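How Testley Shops for Its Supper: A Study of Food Journeys in a Small Town
Student project report, submitted 02/04/2018

Why I chose this topic

I grew up in a house where the weekly shop was treated as a sort of expedition, with a list on the back of an envelope and a fair amount of arguing over who had to carry the potatoes. When we were asked to pick a question about everyday life in our own area, I kept coming back to that walk home with the bags. Testley used to have two greengrocers, a fishmonger and a butcher on Hepburn Street. It now has one small shop that sells a bit of everything, and a large supermarket out at Valten, on the far side of the bypass. I wanted to find out how far people really go for their food, how they get there, and whether they mind.

What I did

I wrote a short questionnaire and, after a slightly disastrous first version (my tutor pointed out that question three was really four questions wearing one hat), I printed 400 copies. These went through letterboxes in the streets between the church and the railway line during January, with a box for returns kindly kept on the counter of the Hepburn Street shop. I also carried out 14 longer interviews, mostly in people's kitchens, and I must say I have never been offered so much cake in my life.

To work out the distances I used Zistance, a free route-measuring tool which lets you choose walking or driving. It doesn't know about the cut-through behind the allotments, so I paced that one out myself and corrected the walking figures by hand.

What I found

The nearest place to buy fresh vegetables is the Hepburn Street shop, and from the middle of my survey area it is a walk of 594 metres. The supermarket at Valten is 1820 metres away by the shortest footpath, and a good deal further by road on account of the one-way system. I had expected nearly everyone to drive to Valten once a week and leave it at that. Most people who answered do go there for their main shop, but a surprising number go to Hepburn Street as well, several times a week, for bread, milk and the things they forgot.

The interviews helped me understand why. People talked about price first, and then, once the kettle had boiled, about company. One lady told me she buys her eggs singly if she can, so that she has a reason to go back. A father of three said the opposite, that he wanted the whole business over in forty minutes and would happily never see a turnip again.

Those without a car had the hardest time of it. The bus to Valten runs hourly and stops on the wrong side of the roundabout, which means crossing with heavy bags. Several people share a taxi home with a neighbour and split the fare, an arrangement I had never heard of before and rather liked.

What I would do differently

My returns came mainly from older residents, who had the time and, I suspect, the pens. I would like to have stood outside the school gate for an afternoon as well. I also wish I had asked about deliveries, as it came up again and again in the interviews and I had no figures to set beside it. January may have been a poor choice too, with the pavements so icy that some people had changed their habits for the month.

Comments on this report

Margin for one thing you left out: the market van that used to park by the station. My mother did half her shopping from it, and when it stopped coming she started taking the Valten bus. It would be worth asking your older interviewees about that if you carry on with this. 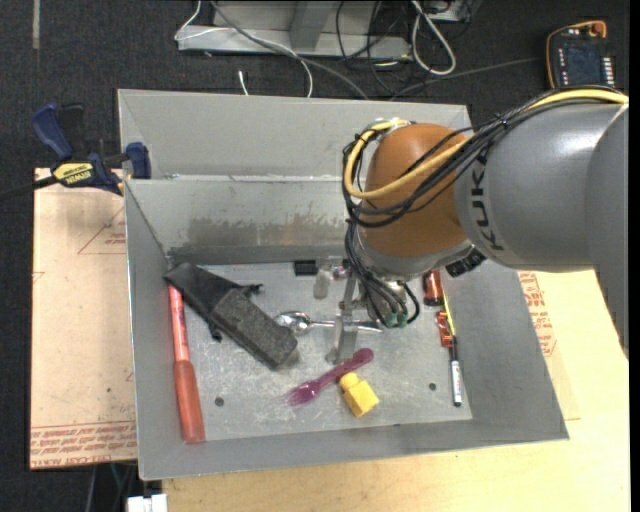
Hepburn Street regular: I filled in one of your forms and was pleased to see the shared taxis get a mention. We still do it, four of us now, and the driver helps with the bags. Please do ask about deliveries next time, as my sister has switched over completely and says she misses the walk.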